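Flerkier F2 Handset: Set-up Guide
Section 4: SIM cards, battery and first start

4.1 Before you begin

This section applies to single-SIM and dual-SIM versions of the Flerkier F2. The version is printed on the label inside the tray opening, after the letters SS or DS. If you have the dual-SIM version and intend to use a memory card, read 4.3 first.

You will need:
the handset
the tray tool from the lid of the carton
a nano-SIM that has been activated by your carrier
the supplied charger and cable

Note: A micro-SIM cut down to nano size may jam in the tray. Damage from a cut card is not covered by the warranty.

4.2 Fitting the SIM

1. Switch the handset off. Do not rely on the screen being dark; hold the power key until the shutdown menu appears, then select Power off.
2. Lay the handset face down on a soft, clean cloth.
3. Insert the tray tool into the small hole on the left side, next to the tray. Do not use the similar hole on the bottom edge. That one is the microphone.
4. Press straight in until the tray releases, then draw it out with your fingers.
5. Place the SIM in position 1 with the gold contacts facing down and the notched corner matched to the tray.
6. Slide the tray back until it sits flush with the case.

Caution: If the tray stops short, take it out and reseat the card. Forcing it will bend the contact springs.
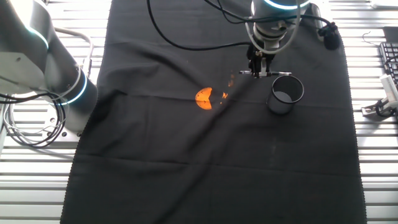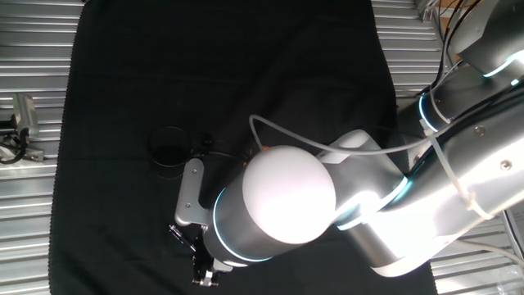
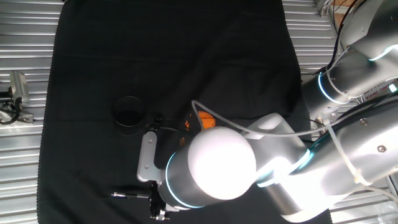

4.3 Fitting a memory card (dual-SIM version)

Position 2 accepts either a second SIM or a microSD card. It can't hold both. Cards up to 400 GB have been tested by Fara, the distributor for Australia and New Zealand. Larger cards may mount but are not supported.

1. Follow steps 1 to 4 in 4.2.
2. Place the microSD card in position 2, contacts down.
3. Refit the tray and start the handset.
4. When prompted, choose Portable storage or Phone storage.

Caution: Choosing Phone storage erases the card and ties it to this handset. Copy off anything you want to keep before step 4.

Apps moved to a card will run slower than apps in internal memory. The camera always saves burst shots to internal memory, whatever the storage setting.

4.4 Charging

The battery capacity is 3,000 mAh. It leaves the factory at 62 per cent and will have dropped a little in storage. Charge it to full before the first software update.

1. Connect the cable to the charger, then to the handset.
2. Switch the charger on at the wall.
3. Check that the charging symbol appears in the status bar. If the battery is fully flat, the symbol may take several minutes to show.

Note: Chargers from the earlier Sunelby model will work at the lower rate only. The lock screen shows Charging instead of Charging rapidly.

Caution: Do not charge the handset under a pillow, in a closed glovebox or in direct sun. Charging pauses when the battery is too hot and resumes by itself.

4.5 First start

1. Hold the power key until the handset vibrates.
2. Select English (Australia) or your preferred language.
3. Enter the SIM PIN if asked. Three wrong entries lock the SIM, and you will need the PUK code from your carrier.
4. Join a Wi-Fi network. You may skip this step, but the update in step 6 will then use mobile data.
5. Set a screen lock. The fingerprint sensor can't be enrolled without a PIN or password behind it.
6. Open Settings, System, Software update and install anything offered. The handset restarts up to two times.

4.6 If the SIM is not recognised

No SIM shown: power off, remove the tray and check that the card is the right way up.

Emergency calls only: the card is seated but not activated. Contact your carrier.

Error 13 on start-up: the handset is locked to another carrier. Request an unlock code from the place of purchase and have the IMEI ready. Dial *#06# to display it.

Mobile data does not connect: open Settings, Mobile network, Access point names and select Reset to default. Customers on Barrientos Mobile must enter the access point name manually, as set out in Appendix B.

Section 5 covers transferring contacts and messages from an older handset.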